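Notebook, October. Open day, Hullstead site

Setup from 7:30. Moved the demo to station 5, the one with the rails down both sides, so visitors could stand at the far end and still see the table. White sheet put down on the tabletop. It stops short of the far edge, which is fine for the ball task but should be fixed before anyone tries the Brunton sorting set on it.

Three groups came through: Civance in the morning, then Emley, then a mixed group after lunch. Same program for each. Short talk, two-handed demo with the hand-held grippers and the ball dispenser, then anyone who wanted to could try.

Task as run: pick up a ball from in front of the bottom opening, put it back on top of the dispenser, repeat. Either hand allowed. Handing over from left to right in mid-air counts as one attempt. 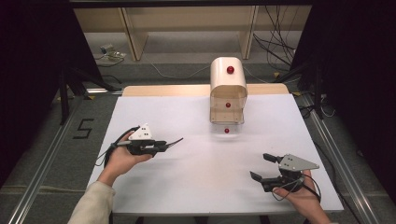

Station 5, both grippers up, one ball at the outlet.

Attempts logged over the day: 139, staff and visitors together. Of these, 76 were clean, meaning no drop and no contact with the dispenser body. Most of the failures were on the place, not the pick. The ball is glossy and the two fingers hold it at a narrow patch, so it rotates when released over the rounded top. First-time users tend to open too fast. Telling them to touch down first and then open helped more than any demonstration did.

Cables are still a nuisance. The left bundle drags on the sheet and pulls the wrist round on long reaches. Tried routing it over the forearm with a strap for the Emley group – better, but slow to put on. Leave as is until we have a proper sleeve.

Questions worth keeping:
– Civance asked whether finger opening is logged or estimated from video. Logged.
– Emley wanted to know what happens with a softer ball. Not tested.
– Someone in the last group asked for left-only runs as a baseline. Reasonable, add to plan.

Recording was left on throughout. Total 355 clips, many of them people talking with the grippers idle. Need trimming before they go on the shared drive.

To do: order softer balls, extend the sheet, send the Emley people the task sheet.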